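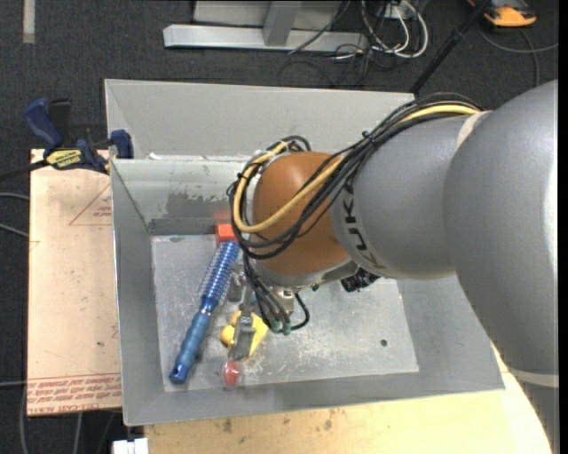 Blue round brush, something yellow, gray metal bin. A pretty normal bin at Dranell.

About Dranell

We sell small things for the house. Brushes, mostly, if you go by what people write to us about, and then everything that lives in the same drawers and under the same sinks as brushes do: scrapers, scoops, funnels, pegs, hooks, stoppers, sponge holders, jar lids, those little rakes for getting lint out of places you didn't know had lint. We love this stuff! We have loved it for 11 years now and we haven't run out of things to find out about it.

Dranell is one building in Getton, a front counter where you can walk in and buy a single bottle brush, and a mail-order side that sends the same bottle brush anywhere in the country. The counter and the mail orders draw from the same shelves. If you call and ask whether we have something, the person on the phone will put you down on the desk and go look.

How it started

Tuncay Bozkurt began with a folding table at the Saturday-style flea market that used to run in the lot behind the old bus depot. He had bought the leftover stock of a closing store called Gendis, which had been the place in Getton for cleaning supplies and kitchen odds and ends for as long as most of us could remember. What he got was mostly unlabeled cartons. Some held one kind of thing. Most held a mix, because whoever packed them at the end had just swept the shelves in (you can't blame them).

He spread it all out on his garage floor and started matching. Handles with handles, refills with whatever they refilled, lids with the jars they might have belonged to. A lot of it had no match at all. He took the odd pieces to the market in a shallow metal tray, thinking he'd give them away, and that was the tray people stood at. They'd come for a dish brush and stay there with both hands in the tray, turning things over and asking what they were for.

So the tray became the business, more or less. We have proper shelves now, with labels, and a stock list that is nearly always right. But the mixed bins are still the first thing you meet when you come in the door, and they're still where we have the most fun.

The mixed bins

A mixed bin is a gray metal bin with single items in it, things we have one of, or a few of, or that came in as samples. There's no theme. A brush can be lying next to a thing with a knob on it, and the two have never had anything to do with each other. Everything in a bin is clean, unused and for sale, and everything in it can be asked about.

We don't fill them to the top. That was a lesson from the first year, when we heaped them and people only ever bought what was on the surface. With a handful of items in a bin you can see each one properly, pick it up, put it back down wherever you like. The bins get changed over through the day as things sell, and we top them up fresh each morning before the doors open at 8:30.

Customers who can't get to Getton kept asking for the same experience by mail, and that's how the Bin Box came about. You tell us kitchen, bathroom, workbench or surprise me, and we put together a small carton of singles from the bins. You get a slip with the name of each item and what it's good for. If there's something in it you'll never use in a hundred years, send it back with your next order and we'll credit it. We had planned on 50 boxes for the first month, which was a April, our quietest time, and all 50 were spoken for before we'd finished printing the slips. We were thrilled. We were also out of cartons.

A word about brushes

You could spend a whole afternoon with us on brushes alone, and people have. We carry round ones, flat ones, long thin ones for spouts and straws, stiff ones for grout, soft ones for mushrooms and lampshades. If you've only ever owned the one that came with the dustpan, come and hold a few!

Some things we've picked up along the way, in no special order:

A round brush should be about the width of the thing it goes into, or a little wider. Too narrow and it just wanders around inside without touching much.

Bristles want to dry with the head down or lying on their side. Standing a wet brush up in a cup lets the water run into the handle, and that's where the smell comes from.

When the bristles have splayed out, the brush has been pressed too hard for too long. Keep it for the trash can and the boots and get another for the dishes.

Handles are a matter of hands. Tuncay likes a thick one, half of us can't stand them. We'd much sooner you tried a few at the counter than took our word for it.

Color is a good system if you share a kitchen. Blue for glasses, another color for pans, whatever you like as long as everybody in the house knows it. We're happy to pick out a set in one color by mail if you put a note on your order.

Sorting and putting away

The part of the work that visitors find strangest is how much of the day goes into sorting. A delivery comes in, we open it on the long bench in the back, and before anything gets a price it gets looked over. Does the lid close? Is the thread straight? Is it the same as the ones we already have, or did the maker change something without saying? (They do. Handle lengths in particular seem to drift.)

Then it goes to its place. The shelving on the mail-order side runs to 60 bays, and each bay has its own short card with the name of what's there and a drawing. The drawings were an idea from one of our packers, who got tired of the fact that three different objects were called a "scraper, small." They're done in marker, they are not great art, and they've saved us hours. New people learn the shelves from the cards in a couple of weeks.

Anything that doesn't fit a card goes to the mixed bins. That's the whole rule, and it's why the bins are never the same twice.

The what-is-it shelf

Next to the counter there's a shelf for things we can't name. Each one has a tag with a number and a pencil on a string, and you can write down your guess. The Gendis cartons gave us enough of these to last years. We've had an oyster tool, part of a noodle press, a clip for holding a hymn book open, and one little hinged piece that took four summers before a retired upholsterer came through and knew it right away. When something gets identified it goes into a bin with a proper label, and whoever got it can have it for free.

There are still eight or so on the shelf. Come and have a go.

What we don't carry

No electrical goods, apart from the occasional battery lamp. No detergents or sprays, only what you use them with. No glassware by mail, after a bad winter of trying. We also don't do personalized items, although we will write a name on a handle in permanent marker if you ask at the counter and aren't too fussy about the lettering.

If you need something outside all that, ask anyway. We know most of the other stores in town and will gladly send you to the right one.

Repairs and refills

We keep refill heads for as many of our brushes and mops as we can, including a few that haven't been sold new in years. If you've got a good handle and a worn-out head, bring it in or mail us a photo with a ruler next to it. Loose heads can often be reset with a dab of glue and a night under a clamp, and we do that at the counter for the price of the glue. Wooden handles can be sanded and oiled. Cracked plastic we can't help with, sorry.

School groups and clubs

Teachers ask for the bins all the time, and we're delighted about it. A bin of mixed household objects is a great thing to put in front of a table of kids. They sort by color, by size, by what it does, by which room it goes in, and then they argue. We lend out bins for up to two weeks at no charge inside the county. You pick them up, you bring them back, and if a piece goes missing we don't make a fuss. Older groups have used them for drawing classes and for writing exercises, and a memory group at the senior center borrows one each month and always has better answers for our what-is-it shelf than we do.

To book, call the counter and ask for the loan list. Fall fills up fast.

Returns

Unused items can come back any time, with or without the packaging. Used ones can come back if they did a poor job, and please tell us how, because we pass that on to the makers and it has changed what we stock more than once. A peeler that everybody hated was gone from the shelves inside a week.

Where to find us

Dranell
333 Hiebert Road, Getton

The entrance is at the side of the building, past the loading door. Parking is in front and along the fence. Counter hours are 8:30 a.m. to 5 p.m., with mail orders packed until 3. If you're coming from a distance for one particular item, phone first and we'll set it aside with your name on it.

Bring a bag if you have one. And leave yourself a little time for the bins!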